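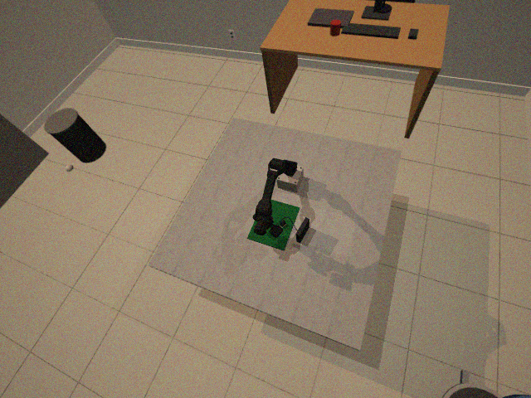 Halby library to close for 3 weeks while floors are replaced

The Halby public library will close its main building on 20th March so that the floors on the ground level can be taken up and replaced. The town said the work should take three weeks.

The children's room, the reading room and the front hall are all part of the job. The upstairs offices will stay open to staff, but the public will not be able to use the stairs or the elevator during the work.

The contract went to Trirano, a flooring company that also did the hallways at the Khumalo Street community center last year. Crews will start at the back of the building and move toward the front doors.

Baoshan Duan, the library director, said the old floor had been patched many times and that several sections near the returns desk had come loose over the winter.

"We have had mats over the worst parts since before the holidays," Duan said. "People were catching their feet and carts were getting stuck. We asked for the money twice and got it the second time."

The town council approved the project in a vote last fall. It is being paid for out of the building repair fund, and no change to the library's yearly budget is planned.

Before the crews arrive, staff have to clear 195 shelf units from the ground level. Nearly 3000 books from the children's room will be moved to the Prevlow Senior Center on Mill Road, where a small lending desk will be set up in the craft room. The rest of the collection will be stored upstairs and will not be available to borrow until the building opens again.

The desk at Prevlow will be open from 10 a.m. to 4 p.m. on weekdays. Visitors can pick up holds there, return books and sign up for a card. There will be no public computers and no printing. People who need a computer can use the ones at the Khumalo Street center, which has agreed to let library card holders in without a day pass.

The book drop outside the main building will be locked. Anything borrowed before the closing will have its due date pushed back to the week after the library reopens, and no late fees will be charged during that time. Cardholders do not have to call to get the extra time.

Story time will move to Prevlow and will be held at 10:30 a.m. Space in the craft room is limited to 41 people, including parents, and families are asked to sign up ahead of time by phone or at the front desk. The evening book group and the tax help sessions will meet at the Khumalo Street center at their usual hours.

Parking at Prevlow is free, but the spaces closest to the door are kept for members of the senior center. Library visitors should use the lot on the north side and come in through the side entrance. The number 3 bus stops across the street.

Duan said the layout of the children's room will change a little when the shelves go back in, with the picture books moved closer to the windows. The returns desk will stay where it is.

Questions about holds or meeting rooms can be left on the library's main phone line, which staff will check twice a day during the closing.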